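Speaker notes — "What the small arm really costs"
Clevthorpe makers' day, August, back room, 20 minutes plus questions

Opening (stay on the title slide)

Good afternoon. I work in planning at Clurkov, and my talk is about money. Last year we wanted to start with robot arms and we had a small budget. I will tell you what we bought, what we forgot to buy, and what I would write in the request if I did it again.

Ask the room: who has already bought an arm? Who has bought one and it is still in the carton? Wait for hands.

Slide 2. The fingers

Start with the cheapest part. When people plan, they look at motors and controllers. The fingers come last, and in our first request they had no line at all. But the fingers are the part that touches the work, so they are also the part we change most often. 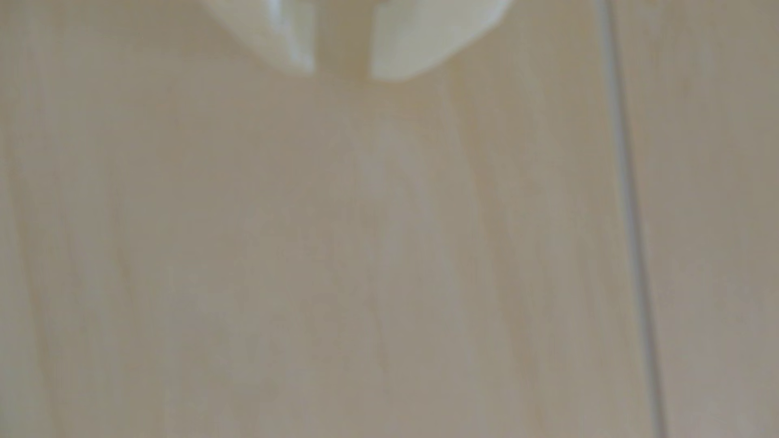
Page last changed: August, 4:10 pm

Say: please look at the shape of the tips. The two fingers are not the same in outline from this side, one comes to a narrow tip and the other is broad and round. When you order spares, order them in pairs and write on the bag which pair it is. We keep 10 pairs. Our first plan said two.

Budget line: plastic, printer time, and the hours of the person who cleans the prints. The third one was missing from our plan, and it was bigger than the other two together.

Also say something about the surface. We work on pale wood. It is cheap and easy to replace, but it has seams. If your task needs one flat area, put one large board in the request.

Slide 3. The quotes

We asked two suppliers. Watari offered a kit with motors, brackets and a controller for 626 dollars. Khattak offered the motors only, 166 dollars for the set, and we would print the rest. On paper the second one wins very easily.

Then read the list of what was not in the second quote: power supply, cables, screws, spare horns for the servos, shipping. And the printing, again. I do not say that Khattak was a bad choice — we took it, and I would take it again. But the difference in the end was much smaller than in my first table, and my manager remembered the first table.

(Pause. If somebody asks for the final sum, say I will show the sheet after the talk.)

Slide 4. The whole station

Say: when you ask for money, ask for a station. An arm alone does no work. It needs a base, a place to stand, something to pick from or put into, and enough cable to reach.

Talk about the cable a little longer. Ours is long, it lies over the boards in a loop, and a person can catch it with a sleeve. Cable clips cost almost nothing, but they were in nobody's plan. The same for the green box. It is printed, and a big print like this keeps the printer busy, so put it in the schedule before the small parts.

Daylight is also a planning question. A place near the window is pleasant, but the light changes during the day, so I now add one lamp for each station.
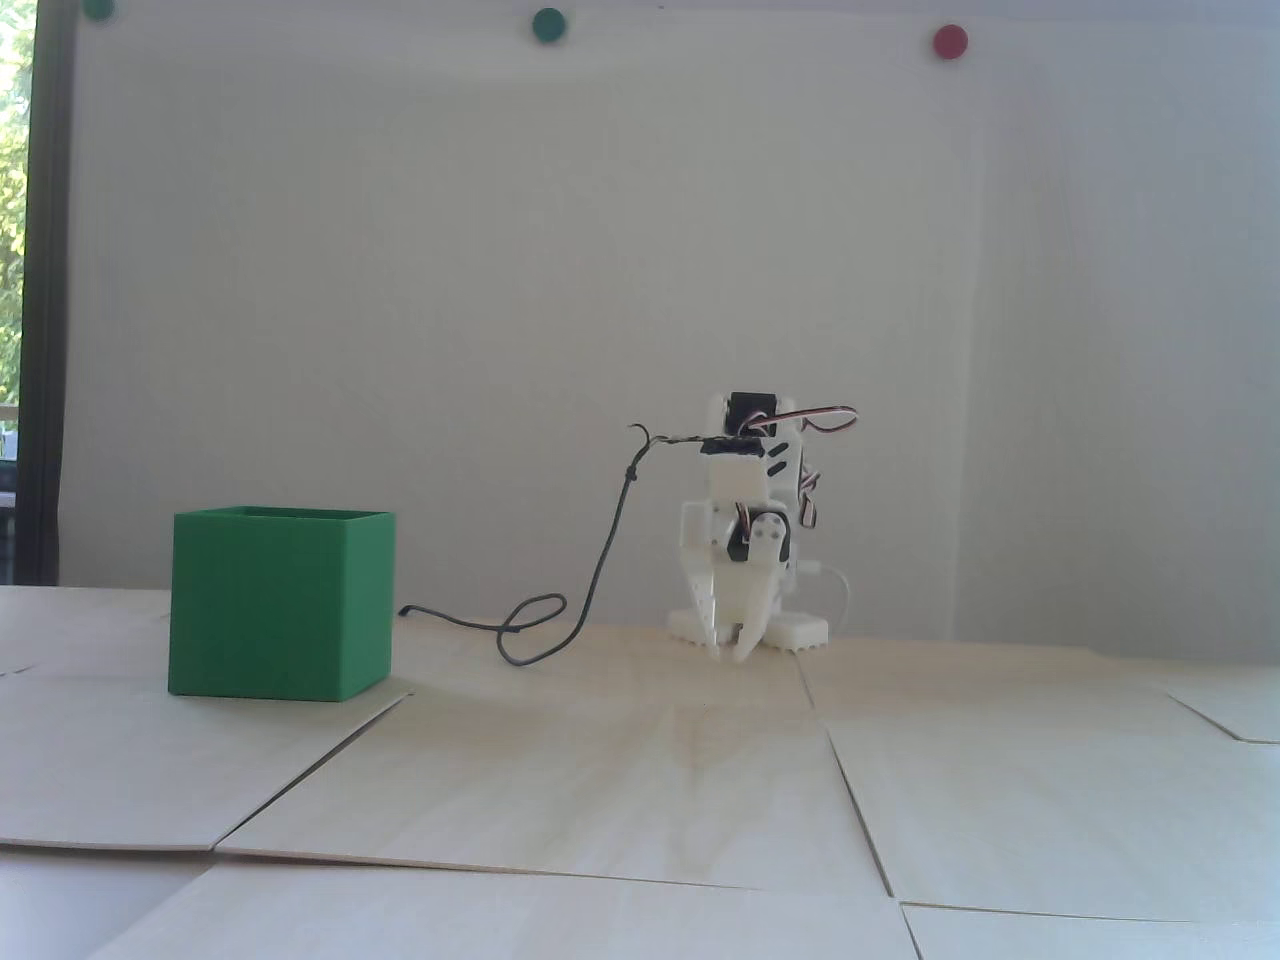
Slide 5. The request, second version

Show the sheet and read only the left column:

Motors, with one spare for every type
Controller and power supply
Printed parts, with hours for cleaning
Fingers, 10 pairs
Boards, cable clips, lamp
Box or tray for the task
Assembly, 7 working days for the first station

The last line is time and not money, but please put it on the same page. In our first request we gave assembly two days. It took us 7, and all other dates moved.

Questions

Probably they will ask about buying used motors. Answer: we tried it one time, for practice only, and I would not put it in a budget.

If there is time left, go back to slide 3. The sheet can be copied, it is on the table by the door.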